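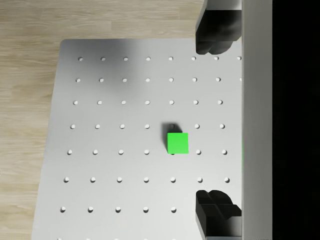
Ladetwood - Nov 25, 2021

**1/** Thread on echo in small rooms. I spent part of the fall measuring one meeting room on the ground floor of the Owusu building, where people on calls kept asking us to repeat ourselves. Notes on method, numbers, and what I would change.

**2/** Terms first. Reverberation time, or RT60, is how long a sound takes to drop by 60 decibels after the source stops. Long RT60 means each word is still hanging in the room when the next one starts. Speech gets muddy even if it is loud enough.

**3/** The room has 177 square feet of floor and an 8-foot ceiling, so 1,416 cubic feet. Vinyl floor, painted drywall, one solid door, one window. Drywall ceiling too, no tile. Furniture is a laminate table and six plastic chairs.

**4/** Every large surface in that list reflects speech well. Glossy or matte makes almost no difference to sound. What matters is whether air can move in and out of the material, and how thick the material is.

**5/** Perforated surfaces confuse people on this point. A sheet with holes in it is close to a plain hard sheet if there is solid material right behind the holes. Put an air gap and some mineral wool behind it and the same sheet can absorb a lot, in a band set by hole size, spacing, and depth. 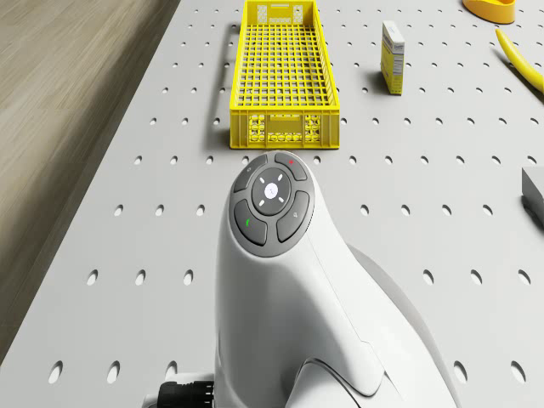 Somebody replied under the last post to ask if egg cartons work, given that they are bumpy and full of air. Very little. The pulp is thin, so it takes a bit off the highest frequencies and leaves the voice range nearly alone. It also burns well. Please don't.

**6/** Back to the room. I used the Zollel meter with its own microphone, set on a stand at seated ear height. Source was a wooden clapper. Two source positions, three microphone positions, two claps for each pair. Twelve decays, averaged by band.

**7/** A clapper is weak in the low bands. I trust my numbers from 500 Hz up and treat anything at 125 Hz as a hint. A popped balloon is better for the low end, but the room next door was in use.

**8/** Ventilation was off for all runs. With it on, background noise covered the last part of each decay and the meter was fitting its line to noise. If your RT60 seems strangely long in a noisy room, look at the raw curve before you believe it.

**9/** The average at 1,000 Hz, untreated, was 1.1 seconds. For a meeting room this size I aim for 0.6. Published targets vary, and most of them fall in that neighborhood for speech.

**10/** The old Sabine formula in feet: RT60 = 0.049 x volume / absorption. Turn it around and you get the absorption already in the room. 0.049 x 1,416 = 69.4, and 69.4 / 1.1 = 63 sabins. One sabin is one square foot of perfect absorber.

**11/** For 0.6 seconds we need 69.4 / 0.6 = 116 sabins. So the gap is 53. That one subtraction is most of the design work, and you can do it before you spend any money.

**12/** We bought 4 Skirer wall panels, 2 by 4 feet, two inches thick, fabric front. $593 with brackets. They went up in September. Two on the long wall facing the window, two on the wall behind the screen.

**13/** I used 0.85 as the absorption coefficient for the panels at 1,000 Hz. 32 square feet x 0.85 = 27 sabins. Predicted RT60: 69.4 / 90 = 0.77 seconds. Measured: 0.81.

**14/** That is closer than I expected. Sabine assumes sound spreads evenly in all directions, and a small room with absorption on only two walls doesn't do that. Sound keeps bouncing between floor and ceiling, where we put nothing. 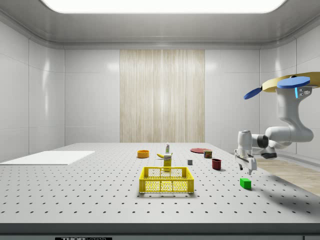 **15/** Flutter echo is a separate problem from RT60. Stand between two bare parallel walls, clap once, and listen for a fast buzz or zing. The average decay can look fine while the flutter is still there. Ours was strong across the short side of the room before the panels and is still strong after, which makes sense, as neither wall of that pair was treated completely.

**16/** Correction to 15: one wall of the pair has the two panels behind the screen, but they sit higher than a seated head. The buzz runs underneath them. I should have hung them lower.

**17/** Rule I will use next time: the center of the panel goes at the height of the mouths and ears in the room. For seated meetings that is 44 to 48 inches off the floor. Decorators hang panels at picture height, and they look better there.

**18/** On carpet. I have a quote for $444 to cover the whole floor in thin glued-down carpet. At 1,000 Hz I would use 0.3, so 177 x 0.3 = 53 sabins. On paper that closes the original gap alone, with no panels at all, for less money.

**19/** The catch is in the low bands. Thin carpet on a hard floor is nearly useless at 125 Hz and poor at 250. You end up with a room that is dull on top and boomy underneath, and male voices suffer most. The two-inch panels do better at 250, though they fade below it as well.

**20/** Depth is the cheap fix. Mount the same panel with a two-inch air gap behind it and it works lower down. Spacer blocks cost a few dollars. I left them out because the brackets in the box were flush mount and I was in a hurry.

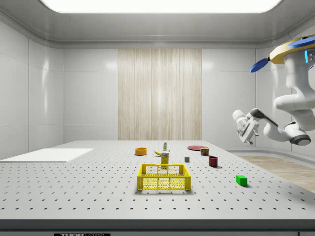 **21/** Ceiling is the surface I would treat first if I started over. It is large, it stays clear of furniture, and it faces the floor, which in most rooms is the other big bare surface. Check sprinklers and light fittings before you plan anything up there.

**22/** Two questions from messages. Do plants help? Not measurably, at any number you would want in a meeting room. Do bookshelves? Yes, somewhat, if they are full and the books are uneven in depth. Most of the benefit is scattering, which helps with flutter.

**23/** Does a better microphone fix it? Partly. Moving the existing one closer to the person talking does more. Halving the distance gives you 6 dB more direct voice against the same room sound.

**24/** Current plan: lower the two panels behind the screen, add spacers to all of them, measure again with the same positions. Carpet decision after that. I will post the band-by-band table under this thread once the second set is in.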